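**Rim fault** (also *Damura fault*, and in older workshop notes *basket bite*) is a failure in robotic pick-and-place work in which the arm mistakes the edge of a container for the object it was sent to fetch. It closes its fingers on the rim, lifts, and reports success. The fault is most common with woven containers, whose edges offer a gripper more things to hold than most of the objects meant to go inside.

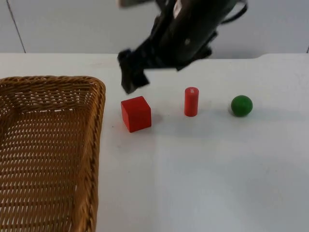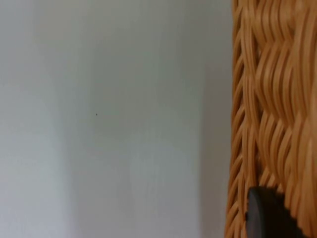
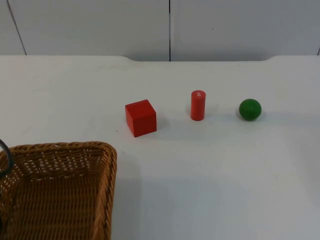
Vol. 3, p. 98

## Origin of the name

The fault was first written up at the Damura workshop by Nabila Siregar, whose report is dated 28 Oct 2018. A Roltel arm had been told to put a red block in a basket. It took hold of the basket, raised it, carried it to where it believed the basket to be, and let go. The log entry for the run reads "placed." Siregar's report is two pages long, one of them a bill for baskets.

## Cause

A wrist camera brought close to wicker sees very little else. Strands cross at short, regular intervals, highlights repeat, and a braided edge supplies a long run of narrow shapes that a grasp planner may score as graspable. A plain wall or tabletop gives the planner few landmarks for working out how far it has drifted. In the Damura case the planner listed up to 24 candidate grasps, all of them on the basket.

The success check made matters worse. The Goh controller then in use counted a pick as good if the fingers stopped before closing fully. A rim stops fingers very well.

## Safety

Rim fault is slow and looks harmless, and for this reason people reach in to help. Lionel Tunstall did so the following February, freeing a snagged basket by hand while the arm was still holding its last command. The strands gave way, the arm finished its lift, and Tunstall's knuckles were bruised. Workshop rules now require a full stop before anyone touches a caught container. Tunstall wrote the rule himself, left-handed.

## Remedies

* Mask the container in the camera view until the object is held.
* Compare finger width at closing with the known size of the object.
* Set a low force limit on the lift.
* Use a plastic tub. This was proposed early and resisted for some time, chiefly by those who had already bought the baskets.

The Stellar update to the controller added the width check. It does not catch a rim that happens to be as thick as the block.

## See also

Empty grasp; False success; Snag recovery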